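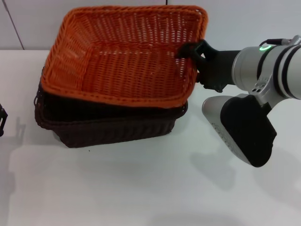

Bought two of the orange last winter for the mudroom and went back for the brown, one reviewer wrote, and the three of them live inside each other until the mitts come out. Most of the comments we get on this basket concern nesting, so the details are set out below along with sizes, care and delivery.

Borusley Rectangular Woven Basket
Sold by Lambrechts Home Storage
Colours: Orange, Dark Brown
Sold singly or as a mixed pair

Overview

The Borusley is an open rectangular basket for shelves, benches and tabletops. The sides flare slightly from base to rim, so one basket will sit inside another of the same size. The rim is a thick braided band that runs along all four edges and doubles as the handhold. There are no separate handles, no lid and no liner.

We have carried the Borusley since 2007. The orange was added to the range later and now outsells the brown in spring and summer. The weave has small openings throughout, so air moves through it and small items can work their way out. For hair elastics, screws or loose tea bags, put a tray or a folded cloth in the bottom first.

Colours

Orange: a bright colour, the same inside and out. It shows dust less than a pale basket and is easy to spot on a high shelf.

Dark Brown: a deep brown that looks close to black in low light. Customers wanting a mid-brown or honey tone should look at the Perner range, which comes in the same footprint.

Each basket is dyed in batches and the shade varies a little from one batch to the next. If you need several that match, order them together and write "same batch" in the order notes. We can't match to a basket you already own.

Size and weight

Length at rim: 30 cm
Weight: 400 g
Suggested shelf depth: measure your shelf and allow a finger's width behind the basket

Baskets are woven by hand and the rims are never perfectly straight. Strands may curl or loop out slightly at the ends. This is normal and we don't treat it as a fault. A strand that has snapped or pulled free of the rim is a fault, and we will replace the basket.

Nesting and storing

Set the bottom basket flat on a table and lower the second one in with the long sides lined up. It will stop before the rims meet, leaving the lower rim showing as an edge beneath the upper one. Don't press it down to close the gap. Forced baskets grip each other and the weave can crack when they are pulled apart.

To separate a pair, hold the lower basket steady with one hand and lift the upper one by its rim, a little at one end and then a little at the other. If it sticks, leave the pair in a dry room overnight and try again. Wicker swells in damp air and a tight pair often loosens by morning.

Taller stacks can be made for storage, but the bottom basket takes the weight and may spread over time. We ship our own stock nested in pairs for this reason.

What it holds

Customers use the Borusley mostly for:

Tea towels and cloth napkins
Toques, mitts and scarves by the door
Potatoes and onions in the pantry
Mail, chargers and the odds and ends of a home office
Bread rolls at the table, with a napkin underneath

It is too small for bath towels and isn't meant for firewood or full jars. For heavier loads see the Mustel crate, which has a solid base and cut-out handles.

Care

Brush out crumbs with a dry pastry brush or the soft attachment on a vacuum. For marks, use a damp cloth and a drop of dish soap, then wipe again with clean water and leave the basket to dry upside down away from the heater. Don't soak it and don't put it in the dishwasher.

The orange will fade in a sunny window. Turning it every few weeks evens out the fading — it won't prevent it. Either colour can leave a trace of dye on a pale cloth if the basket is put down wet, so let it dry fully before it goes back on good linen.

Keep both colours indoors. A covered porch is fine for an afternoon, but a Canadian winter is hard on wicker and the rim is the first part to go brittle.

Ordering and delivery

Orders received by 13:00 leave our warehouse the same business day. Mixed pairs are packed nested, orange or brown on top as they come. Single baskets are packed upside down over a paper core to protect the rim.

Baskets may arrive slightly flattened on one side. Mist the inside lightly with water, ease the wall back into shape by hand, and stand something square in it until it dries.

Returns

Unused baskets can be returned within 30 days in the original packing. Please nest pairs the way they arrived. We refund the basket to the original method of payment once it has been checked, and return postage is at the customer's expense unless the basket is faulty.

Related items

Perner basket, honey or natural, same footprint
Mustel crate, solid base
Cotton drawstring liner, cream or grey, fits Borusley and Perner
Clip-on label holder, set of two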